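März, kurz vor Mitternacht

Zweiter Tag des Führungsseminars in Vullham. 32 Leute im Stuhlkreis, 900 Euro pro Kopf, und heute Vormittag sollten wir »in den Ärger hineinatmen«. Ich habe hineingeatmet. Der Ärger blieb, wo er war.

Die Trainerin von Ziston behauptet, Empathie lasse sich messen — mit einem Fragebogen, den man über sich selbst ausfüllt. Ich halte mich demnach für sehr einfühlsam. Jia hätte dazu einiges zu sagen.

Nachmittags Rollenspiel, schwieriges Mitarbeitergespräch. Mein Gegenüber nickte so verständnisvoll, dass ich ihm kein Wort mehr glaubte.

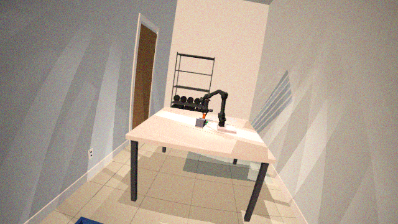
Der Aufbaukurs bei Uvow kostet noch einmal 500, die Anmeldung lag schon auf jedem Stuhl. Ich habe nicht unterschrieben. Morgen Feedbackrunde, 2 Stunden, nur Ich-Botschaften. Muss noch den Zug umbuchen.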